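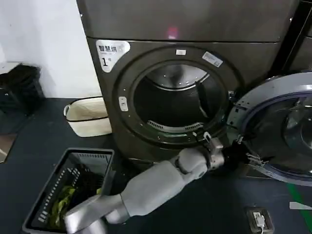 Dryer No. 1, door open, lint filter at the lower rim of the drum.

Trarkmont Residents' Board > Shared Facilities > Laundry Room

S_Rodrigues (Facilities Office)
Residents are requested to clean the lint filter on dryer No. 1 after every load. The filter sits in the curved grille along the bottom of the opening. Please leave the door open when the drum is empty.
Shobha Rodrigues

gromard_east
The filter request is reasonable. I must object to the open door. The aisle is narrow, and the door takes up a good part of it when fully open.

unit_3000
I support the original notice. A closed drum holds a stale smell by evening — this was raised in July and no action followed.

gromard_east
The July complaint concerned the washers. The minutes are clear on that point.

mohammadi_k
May I propose that the door be left ajar by a hand's width? It would also be useful to know whether the filter may be rinsed. Two neighbors have given me opposite answers.

S_Rodrigues (Facilities Office)
Dry brushing only, please. A brush will be kept on the shelf by the sink. The proposal regarding the door is accepted for a trial period of three weeks.

unit_3000
I accept the trial but maintain that fully open is preferable.

gromard_east
Noted. My objection is withdrawn for the length of the trial.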